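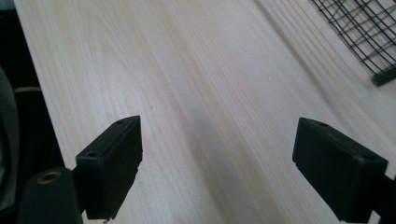

Gangadharan Rao replied that he would believe in household robots on the day one cleared his kitchen table without being asked twice.

We take the point. Fliditz has spent the period since February looking at small chores - picking up, putting away, wiping down - and we set out our position in this thread.

Putting an item into a wire basket is a fair test. An adult does it without thought. A machine must find the item, judge its width, close on it with suitable force and let go clear of the rim.

In our Madlow trials, 99 of 243 attempts were completed with no human help. The remainder needed a person to step in, most often at the moment of release.

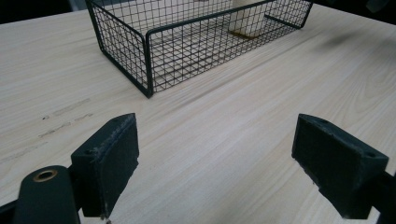 Page last changed: May 20, 2024

Thin mesh remains difficult. Depth sensors tend to look straight through it, and a basket may be nudged along the table before the system registers contact.

Shop-floor work is further ahead. The Waaka packing line repeats one task up to 100 times an hour, with parts that arrive in the same place each time. Homes offer no such order.

Our view is that single chores on a clear surface are within reach. Whole rooms are not. We shall review this position in 18 months, together with the Fodik results.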